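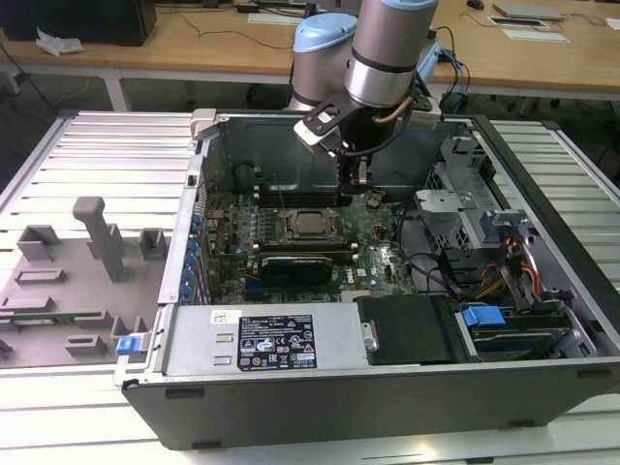 Figure 2. Tower on its side, side panel off. Power supply at the front, hard drive with the blue latch at lower right.

Section 2: Getting inside and taking out the hard drive

I wrote this part of the Grememstead refurbishing guide for people who have never opened a desktop before, so if you've done this a hundred times, skim it and go get a coffee. Everybody else, let's go!

1. Shut the computer down and pull the power cord out of the back. Then hold the power button in for a few seconds. Unplug everything else too (I always forget the speakers).

2. Lay the tower on its side with the removable panel facing up, and take that panel off. Mine go on the shelf right away, because I once stepped on one and it never fit again.

3. Touch bare metal on the case before you reach for anything. Do it again if you get up and walk around.

CAUTION: Leave the power supply closed. It's the silver box with the black label, and the warning icons on it mean what they say. If you think it's bad, set the whole machine aside for Iraklis Raptis.

4. Take a minute to look around. Find the processor in its metal bracket, the memory slots beside it, and the black graphics card in its slot on the other side. You won't be touching any of those until Section 4.

5. Find the hard drive in its tray. Look for the bright blue latch, it's hard to miss.

6. Unplug the data cable and the power cable from the drive. Hold the plugs and wiggle gently. Please don't yank on the colored wires!

7. Release the blue latch and ease the tray out. If it sticks, stop and check for a cable you missed.

NOTE: Blue on the rear wall is something else. Those are the retention clips for the expansion slots, and they stay shut for now.

8. Write the machine number on a piece of tape and stick it to the drive. Cinzia Vitale's wiping log goes by that number, and we had a mix-up between 128 and 164 in January that took an entire afternoon to untangle.

Leave the side panel off if you're going straight on to Section 3, where we put the replacement drive in.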